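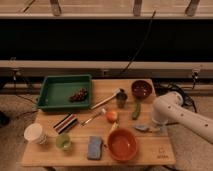

Sestance Household Objects is a collection of written records on the naming and placement of ordinary things on a shared tabletop. It was prepared by the Loststead Domestic Objects Office for use in catalog work, labeling exercises and studies of how people describe a crowded surface. The collection favors items that a household would recognize at once but that two people may well name differently. A bunch of dark grapes set on the floor of a green plastic tray rarely causes disagreement. The round, orange-red fruit near the middle of the same table has been entered as a peach, an apple and a tomato, and all three entries are retained.

Last revised 2018-09-21
Share 40 | Comments 7

Contents of the collection

The release holds 1000 written records. Each record covers one object in one arrangement and gives a short name, a longer name, a color term, a position and a free remark. Of these records, 433 also carry a second reading, made without sight of the first. The second readings were completed in February and have not been edited to agree with the earlier ones.

Records are supplied as one plain text file, with one record per line and fields separated by tabs. A separate file lists the accepted color terms. Photographs are kept apart from the records and may be consulted to settle a question of position, but the written record is the primary material.

Groups of objects

Objects are sorted into seven groups: bowls, cups, trays, produce, brushes and utensils, cloths and cleaning items, and other. Grouping follows appearance. Produce is entered by the name of the fruit or vegetable it resembles, and the records take no position on whether a piece is real or a toy. Sponges are placed with cloths. An object that could belong to two groups is assigned to the one chosen by the first reader, with the alternative given in the remark field.

Bowls are the simplest group to work with, as size and color usually separate them. The large orange bowl serves as a landmark in many records, and smaller things nearby are located by reference to it.

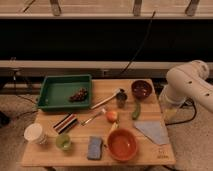
Figure 2. Orange bowl near the front edge of the table, with a blue sponge to its left and a folded pale blue cloth to its right.

Position terms

Positions are given as a reader facing the front edge of the table would give them. The accepted terms are front, back, left, right and center, used alone or in pairs. "Back left" is correct; "upper left" is not, although it appears in a number of early records and has been left in place there. Distances are not recorded. Where one object touches or overlaps another, the relation is entered in the remark field in plain words such as "against," "under" or "partly behind."

Long objects need a further term for direction. Brushes and utensils are entered with the handle end first, so that a brush whose handle points toward the front left and whose head points toward the back right is written "front left to back right." An object without an obvious handle is entered as "upright," "flat," "lengthwise" or "crosswise." The long green vegetable in front of the dark red bowl is entered as lengthwise in every record in which it appears, though its name varies – cucumber in some readings, pepper or chili in others.

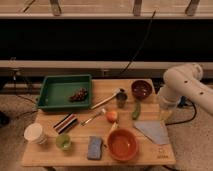

Color terms are limited to those on the supplied list. Compound terms such as "blue-gray" are accepted where a single term would mislead. "Maroon" and "dark red" are treated as equal, and users who need a single value should merge them. Transparent and translucent objects receive the term "clear," followed by a color if one can be seen.

Known difficulties

Three kinds of entry should be used with caution.

First, thin objects. A slim item lying diagonally at the center of a table may be read as a paintbrush by one person and as a fork by another. The long name field preserves both readings. Users counting utensils should decide in advance how such cases will be treated.

Second, small pale objects placed close to larger ones. The yellowish piece beside the rim of the orange bowl has been called a slice, a wedge, a banana piece and a lemon. The office recommends the short name "yellow piece" for general use.

Third, bundles. Striped items lying together may be entered as one object or as several. Loststead practice is to enter a bundle once, with the word "set" in the short name, unless its parts are clearly apart from one another.

Cups require some care as well. A cup is entered by its material only when the material is plain to the reader; otherwise the color stands alone. The attitude of the cup, standing or on its side, is mandatory, and for a cup on its side the direction of the open rim must be given. 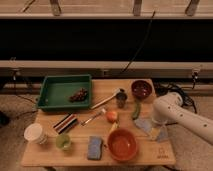 Figure 4. White plastic cup on its side at the left front, rim facing left, with a small translucent green cup to its right.

Relation to other collections

The position terms were taken from the Lindivik room inventory and shortened for table use. The group names are particular to this release. Records from the Dufour kitchen list use a different color scheme and should not be combined with these records until the color terms have been converted.

Use and acknowledgment

The records may be copied, excerpted and adapted for teaching and research. Published work should cite the collection by its full name and state whether first readings, second readings or both were used. Corrections should quote the record line in full and propose replacement wording. Differences of opinion over the name of an object are not treated as errors; they are added to the remark field at the next revision.

This site uses cookies to remember your display settings. Accept | Manage preferences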